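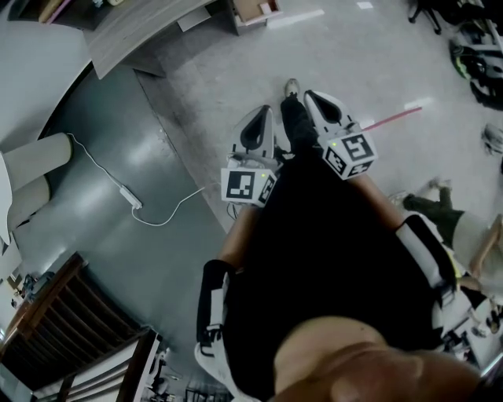 Ellham Office Noise Log

Version 2. A small set of sound level readings from a shared office, kept as plain CSV files.

What it is

The log holds 1056 rows. Each row is one five-minute reading taken during working hours on the second floor of the Ellham building. It was put together to find out which parts of the floor were too loud for phone calls and whether the new ceiling panels made a difference. Readings started in October, before the panels went up, and ran on for a few weeks after.

Files

readings.csv — all readings, one per row
places.csv — the 3 meter positions, with height above the floor
events.csv — fire drills, building work and other things that spoil a reading

Columns in readings.csv

place: short name of the meter position (window, middle, kitchen)
start: time of day the reading began, 24-hour clock
day_no: working day, counted from the first day of the log
level_avg: average level in dB(A)
level_max: highest level in dB(A)
panels: 0 before the ceiling panels, 1 after
flag: blank if fine, otherwise a code that matches events.csv
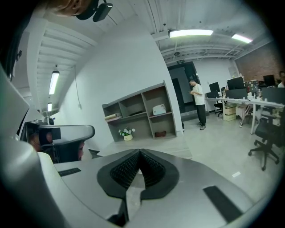 Desk area, second floor.

How the readings were made

Two meters were in use, a Treleck and an older Stuteck. The Treleck stayed at the middle position the whole time. The Stuteck was moved between the window and the kitchen, so those two places never have readings for the same hour. Both meters were checked against the same calibrator each morning. The Stuteck read slightly high in the first week and was adjusted. Rows from that week have already been corrected; the raw values were not kept.

No sound was recorded. The meters store levels only, and nothing in the files can be turned back into speech.

Known problems

Some 240 rows carry a flag. Most come from drilling on the floor above and should be left out of any average.

The kitchen position is next to the dishwasher. Its afternoon readings say more about the dishwasher than about people.

Gaps in the start column are battery changes. They have not been filled in.

Changes since version 1

The place names are now the same in all files. Version 1 used "center" in one file and "middle" in another. The panels column is new.

Use

Free to use and change for any purpose. Please cite it as "Ellham Office Noise Log, version 2, Lahlou Acoustics." Corrections are welcome — send the row number and the file name with them.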